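Last updated Thu 31 January

Household and Kitchen > Limescale and stains
Posted by marrowfat_68

Brown ring inside mugs that won't shift

We moved to Endale in the autumn and the water here is much harder than we were used to. Since then every mug we own has picked up a brown ring just under the rim, and there is a film on the tea if it stands for more than a few minutes. I wash up by hand with ordinary liquid and a sponge. The ring comes off the outside lip but not the inside.

I have tried leaving them overnight in hot water with washing-up liquid, which did nothing. I tried a green scourer on one old mug and it took the stain off but left the glaze dull, and that mug now stains faster than the others. My partner bought a tub of Flosine from the market and I haven't opened it because the label has no instructions on it apart from "dilute well".

Two of the mugs are from a Pleretti set that was a wedding present, so I don't want to experiment on those. They have a thin metallic line round the top. Is there something gentle that works, and will I have to do it every week?

kettlebrook
Replied the same day

It's two things on top of each other. The tea leaves tannin, and the hard water leaves scale, and the tannin sticks to the scale. Washing-up liquid doesn't do much to either of them. You need to take off the scale first and then the stain comes away fairly easily.

For plain glazed mugs, put a teaspoon of citric acid in each one and fill it with hot water from the tap. Leave it for half an hour. Tip it out, then rub round the inside with a damp cloth and a little bicarbonate of soda. Don't put the two in together, they cancel each other out and all you get is fizz.

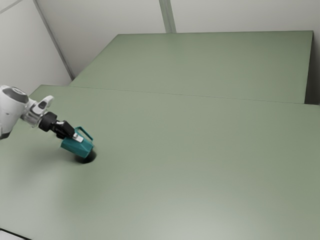 Rinse twice, because citric acid tastes sharp even when there is only a trace of it left. A 600 g bag of it costs very little and will do the kettle as well, and if the kettle is furred up you are putting flakes of scale into every cup anyway. I do ours once a month and the mugs when they look bad, so every three or four weeks.

For the two with the metallic line, fill them only to below the line and keep the bicarb off it. Metallic edges wear away with any sort of rubbing. They shouldn't go in the microwave either.

I'd leave the Flosine shut. If it doesn't say what is in it I wouldn't use it on anything you drink from.

plumduff12
Replied the next day

Denture tablets. One per mug, warm water, leave it till it stops fizzing and then a bit longer. My mum did it that way for years. Works on flasks too and teapots with a narrow spout you can't get a brush in.

Never had a problem with gold rims but I've only got one cup with it on.

north_of_plellow
Replied in February

Agree with the citric acid. We are on the same water as Endale and a jug filter made more difference than any cleaning. The film on the tea went straight away. The rings still come but much more slowly. Change the cartridge when it says to, the old one stops doing anything.

The dull mug won't recover, I'm afraid. Once the glaze is scratched the tea has something to grip. Ours holds pens.

Related posts
Cloudy glasses after the dishwasher
Descaling a kettle without the smell
Tea stains on a wooden worktop
Which washing-up brush lasts longest?
Getting a burnt patch off a milk pan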